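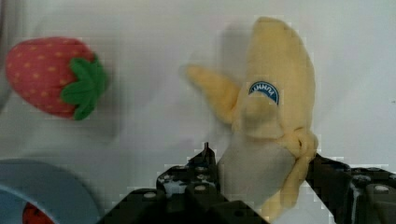

Bananas are picked green and ripen after harvest, and most households end up with more ripe ones than they can eat at once. Our project looked at how storage at home changes the speed of ripening. We chose the banana because it is cheap, sold all year and easy to judge by eye. It is also a fruit everyone recognizes. Even a plush one, with the peel half open, has the small oval sticker on its skin. The stickers on our real bananas turned out to be useful, and we will come back to them under Method.

The work was done in September by Ada Palumbo, Ivar Strömberg and Henrike Reinholz for the food science elective. All the fruit came from the Umell store on the same morning.

Background

A ripening banana gives off ethylene, a gas that also makes the fruit around it ripen. As this happens, starch in the flesh turns to sugar, the skin loses its green color, and brown spots begin to show. Apples give off ethylene too. The usual advice is to put a banana in a paper bag with an apple if you want it ripe sooner, and to leave it in the open if you don't. We wanted to see how large the difference is in an ordinary kitchen, where nobody controls the air.

Method

We bought 30 bananas and split them evenly into three groups. Group A lay in an open bowl on the counter. Group B went into closed paper bags. Group C went into closed paper bags with one apple in each. All three groups were kept in the Makberg dorm kitchen, out of direct sun.

We wrote a code on each sticker in pen so that we could follow single fruits. This worked until the skin got soft, and then a few stickers came off. After that we wrote on the stem with a marker.

Every evening we scored each banana from 1 (green all over) to 7 (yellow with many brown spots). Two of us scored separately and we used the average. When the scores were more than one point apart, the third person decided.
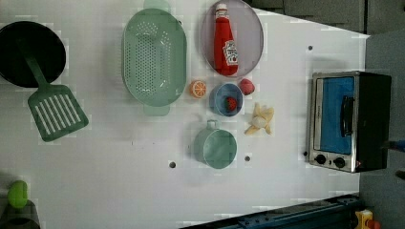 Results

Group C ripened first. By the third evening most of it was at 6, and on the fourth evening all of it was at 6 or higher. Group B reached the same point 2 days later. Group A was slowest and also the most uneven -- the bananas at the bottom of the bowl were ahead of the ones on top, and they bruised where they touched the bowl.

The bags made less difference than the apples. We had expected it to be the other way around, as the bags were closed with two folds and a clip. It is possible that more gas escaped than we thought.

We also peeled and mashed the ripest fruit from Group C. The mash weighed 425 grams and went into two loaves of banana bread, which the third floor ate. We did not score the bread.

Sources of error

The color scale was the weakest part. The kitchen has a warm lamp over the counter, and under it a 4 looks like a 5. Ivar scored higher than Henrike on almost every evening. We should have taken the fruit to the window, but by evening it was often dark.

The kitchen temperature was not logged for the first two days. The dishwasher also runs next to the counter and may have warmed Group A, which stood closest to it.
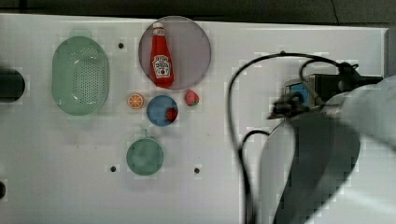
Does putting bananas in the refrigerator stop them from ripening?

It slows them down. The cold turns the skin brown, but the flesh stays firm for longer than it would on the counter. A green banana put in too early may not ripen well afterward, so it is better to wait until it is yellow. We did not test this ourselves and are relying on our course reader.

Further work

A second round should use a box with a tight lid in place of the paper bags, and a printed color card next to the fruit during scoring. We would also like to test single bananas against whole bunches. All our bananas were separated before the start, and most people don't do that at home.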